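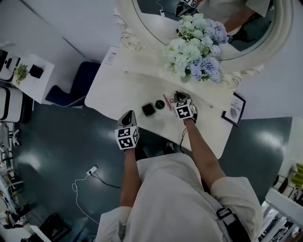

How long does a jar of face cream keep once the seal is broken? Most are good for six months to a year, and the lid or the box will usually tell you, in very small print.

My grandmother would have laughed at that. She bought hers from a little shop in Kirnden, the kind with a bell on the door and drawers right up to the ceiling, and she made one jar last from April clear through to the next spring (sometimes longer, if my aunts stayed away from it!). The shop is still there, and when I stopped in this year they had more than 300 creams on the shelves, and I stood there smelling rose and almond until closing time. I came home with 3 of them and a bar of soap I didn't need, and I've been dating the lids with a marker ever since.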